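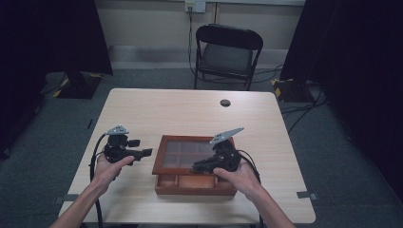

Robótica doméstica (tareas del hogar)

La robótica doméstica es la rama de la automatización que se ocupa de las tareas de casa: recoger, doblar, fregar, abrir y cerrar cosas, guardar lo que anda por medio. Llevo años manteniendo este artículo de la enciclopedia y la pregunta que más me llega por correo sigue siendo la misma – ¿ya pueden o todavía no? Mi respuesta corta es que algunas cosas sí, muchas a medias y casi ninguna sin alguien cerca. La larga viene ahora, así que poneos cómodos.

Definición y alcance

Aquí cuento como tarea doméstica todo lo que una persona hace en su casa sin pensarlo demasiado. Dejo fuera los electrodomésticos de toda la vida (la lavadora es una automatización estupenda, pero lava dentro de un tambor y no tiene que buscar los calcetines) y trato aparte los aspiradores, que tienen artículo propio. También meto algunos trabajos de taller, como clasificar piezas pequeñas o cerrar estuches, porque los problemas de manipulación se parecen muchísimo.

El problema de las tapas

Si tuviera que elegir una sola tarea para explicar el estado de la cuestión, elegiría abrir una caja con tapa de bisagra. ¡Parece una tontería! Pero hay que encontrar el borde, meter un dedo donde casi no cabe, levantar siguiendo un arco y no una línea recta, y mientras tanto sujetar la caja para que no se vaya detrás. Si encima la tapa lleva cristal, los sensores de profundidad se lían con los reflejos o miden directamente lo que hay debajo. Una pinza de dos dedos tiene fuerza de sobra para levantarla; lo que le suele faltar es tacto para notar que la bisagra va dura.

Luego está el interior. Las cajas con compartimentos, de esas para té, botones o tornillería, obligan a bajar la pinza entre paredes estrechas, y los dedos a menudo ocupan más que el propio objeto. Ramil Maglaya, que trabajó en el taller de Naciri, me escribió una vez que prefería programar una soldadura entera antes que sacar un botón de una esquina. Le creo.

Cómo aprenden las máquinas

Durante mucho tiempo se programaba cada movimiento a mano, y aquello funcionaba mientras nadie moviera la mesa. Hoy lo habitual es partir de demostraciones humanas. Unas veces se maneja el robot a distancia y otras la persona sostiene directamente unas pinzas parecidas a las de la máquina y hace la tarea con ellas, con lo que quedan registrados los gestos, las dudas y hasta las correcciones. A mí este segundo método me parece precioso, la verdad: obliga a la gente a descubrir lo torpe que es uno con solo dos dedos por mano.

El proyecto Tronduden reunió 943 demostraciones de abrir, llenar y cerrar recipientes. Shaimaa Slaoui, que revisó buena parte, anotó que las más útiles eran las lentas y un poco feas, con un intento fallido en medio.

Ensayos en viviendas

Pranano probó su sistema en ocho casas, con 19 tareas por casa. Solo cuatro de ellas salieron bien en todas las viviendas, y eran las que uno esperaría: llevar un vaso de plástico, vaciar una cesta, ese tipo de cosas. Doblar ropa salió regular (las toallas bien, las camisas ya tal). Kurnlow, más orientada a talleres, tiene mejores resultados con piezas repetidas – pero en un taller la caja está siempre en el mismo sitio, y en mi cocina no lo está nunca.

Discusión

Réka Erdős sostiene que el cuello de botella son las manos y que con mejores dedos se arreglaría medio problema. Essam Hamdy lo ve al revés: para él faltan datos de casas desordenadas de verdad. Yo me inclino un poco por Erdős, aunque cambio de opinión cada vez que veo a un robot empujar una taza que tenía perfectamente agarrable delante.

Queda pendiente ampliar la parte sobre costes, que Hajar Bensaid se ofreció a redactar.

Véase también: pinza robótica, teleoperación, aprendizaje por imitación, robot aspirador.

Última actualización: febrero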